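Vimley Open Day

The Vimley Open Day is a yearly public event at the Rellberg workshops, where the automation group Peltonen shows its work on robot assembly. It began as an afternoon for local schools and now takes in anyone who books a place. The most recent was held in June and drew roughly 1,000 visitors over two sessions.

Demonstrations

The main demonstration is given in the long hall and lasts 337 seconds, a length fixed by the control program, which is called Itard. Each task is first run in simulation on a large screen, and the same program is then sent to the arm in the hall. Visitors may stop the simulated run and ask for it to be repeated from another angle. Small-parts work has been the usual subject — earlier years used gears and plugs. 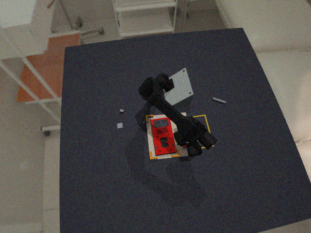

Simulated view of the board task, with the black arm over a red plate on a beige board.

The board task was written by Lauri Sjöberg, who also gave the talk that went with it. He spent most of the talk on how the table, brackets and parts are modelled, and on the trouble caused when a real part sits slightly askew. Questions were taken at the end of each session.

Visits

Places are free but must be booked. Groups are limited to 106 people and are split between 4 guides on arrival. Children under eight are admitted to the screen area only. The hall is reached by the east gate, as the main entrance is kept for deliveries.

A printed guide to the tasks was issued in July 2026 — it covers the board task but leaves out the earlier gear work.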